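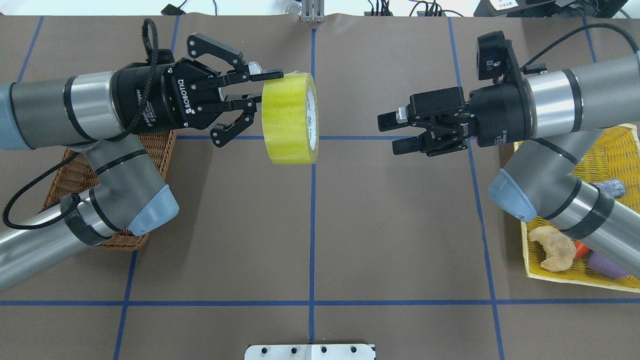 Re: Skamer reissue - which mix?

On Monday Terence Cropper wrote:
> Has anyone compared the new Jorkard vinyl of Haworth with the
> original CD? The sleeve says "from the original tapes" but the
> second side sounds different to me, mostly in the drums. I don't
> have the old LP to check against. Also, is the longer version of
> Sastero on it, or just the one everybody has?

Terence,

I have the old LP and the CD, and I borrowed the reissue from my brother-in-law over the weekend, so I can answer most of this.

Side one is the same mix on all three. The reissue is a bit quieter than the CD and you have to turn it up, but once the levels are matched I can't pick them apart apart from surface noise. My LP is pretty worn so it loses on that count.

Side two is a different mix for at least two songs. On the title track the snare is dry and sits in the centre. On the LP and CD it has that long echo on it and leans to the left. The backing vocal in the last chorus is also missing on the reissue, or so low that I couldn't find it with headphones. The closing song has the same dry drums and runs on a few seconds longer before the fade. The rest of the side I would call identical.

My guess is that they were sent a reel with earlier mixes of those songs. "From the original tapes" would still be true, I suppose. I wrote to Jorkard through the form on their site and haven't had a reply.

Sastero is the short version, same as the LP. The long one was only ever on the B-side of the 12-inch, as far as I know. The first pressing of that was 600 copies and it was never done again. The tour cassette lists it as "long" on the inlay but it's the album version with a different count-in.

As for whether to buy it, the label is asking a fair bit and they only made 900. If you already own the CD I'd keep listening to that. I like the echo on the drums and I miss the backing vocal. Somebody who wants to hear the songs with less on them might well prefer the new one, and the colours on the sleeve are much better than on the CD booklet, where Skamer's logo came out nearly grey.

If anyone has the Canadian LP, could you look at the run-out on side two? Mine has a B2 scratched out and B3 written beside it. I'd like to know whether there's a B2 pressing out there with the dry drums, because that would explain where the reel came from.

Graeme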